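Robots | Learning | Local News

Hodalville lab passes 900 table-clearing examples

23 Jun 2020

A small team in Hodalville is teaching a robot arm to clear a table, and it is doing so one plate at a time. The project, called Tirnel, has now gathered 900 recorded examples of dishes being picked up, moved and set down again, and the people behind it are delighted with how quickly the pile is growing.

The idea is lovely in its simplicity. Someone guides the arm by hand through a short job, such as lifting a bowl by its rim and putting it on a rack, while a small camera at the wrist records what the gripper is facing. Each go is saved along with the movements of the arm. The learning system then studies the whole collection and tries to work out for itself how to do the same job with a dish it has never met.

Work started in April with 60 examples, all of them using one plain white plate. The arm soon got very good at plain white plates and hopeless at everything else (it once chased a patch of reflected light halfway across the table). So project lead Conceição Cunha went shopping.

"I came back with the loudest crockery I could find," she said. "Flowers, stripes, animals, thick glazes that throw the light back at you. If a pattern makes a person look twice, I want it in the collection."

Charity shops have done very well out of the project ever since. The dishes are shuffled between goes, pushed together, spread apart and swapped over, so that no two examples begin in quite the same way. Glossy glazes are a favourite, as the shine moves about when the camera does and the system has to learn to ignore it. Crowded groups matter too: a gripper coming down on one plate must keep clear of its neighbours.

Murdo Gillies guides the arm for most of the sessions and can record 165 examples on a good day. He keeps the clumsy ones as well, marked as such, so the system can learn from a slip or a poor grip.

"You do start to dream about saucers," he said. "But then you run the newest version, it goes for a bowl it hasn't seen before and gets it first time, and the whole room cheers. I could do this all year!"

The team hopes to reach 2000 examples before moving on to cups and cutlery, which bring handles, thin edges and a whole new set of headaches. Cunha would also like to try darker tablecloths and evening lighting. The full collection will be free for schools and hobby groups to download once it has been checked through, and she is keen to hear from anyone who builds something with it.

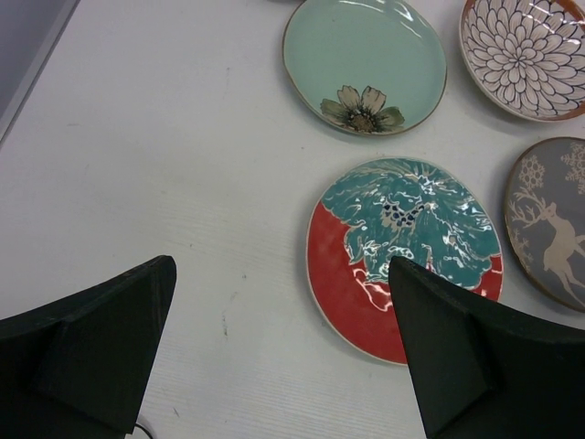

Comments

platespinner
The reindeer plate is brilliant, my gran would have had that out every December. More like that please.

Ottoline R.
Will the download include the bad goes too? Our robot club learnt far more from our failures than from the tidy runs.

greyheron
Good luck with the forks. I can't get my own children to clear those.

M. Tasker
I've got a box of old odd dishes in the loft if they're still collecting. Some chips, plenty of flowers.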